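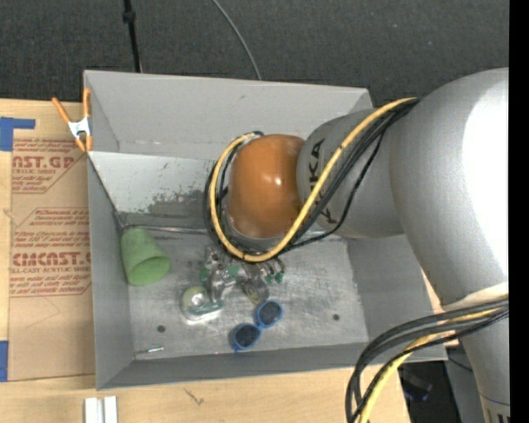

zonura_facilities wrote:
Our office would advise against approving the full amount in one fiscal year. The arm is the smaller risk. Hands and cabling wear out first, and the Gedero proposal carries no line for either.

risside_purchasing wrote:
Thank you. The proposal covers one bin-picking cell, with 10 percent held back until acceptance. Spare parts were to be requested separately in September. Is that too late?

mcbench wrote:
In my view, yes. We planned the same way at McIver and had a cell standing idle for 65 days while a replacement hand moved through purchasing. Please order two hands at the outset and charge both to the capital request.

zonura_facilities wrote:
I agree on the spare, but not on the account. Our auditors treat a second hand as a consumable. Risside should confirm its own rule before the request is filed.

risside_purchasing wrote:
Our rule follows the purchase order. If both appear on one order, both are capital.

mcbench wrote:
Then the matter is settled in your favor. I would also ask Gedero to price cable sets by the pair and to state the delivery time in writing.

gridline4 wrote:
I must disagree with the general direction. A mixed-object bin is a hard task, and a two-month rental would show whether the cell meets your pick rate. Spares can wait for that result.

risside_purchasing wrote:
Rental was quoted and declined by our finance office. I will resubmit with the second hand included and post the revised total in this thread.

Last edited December 21, 2022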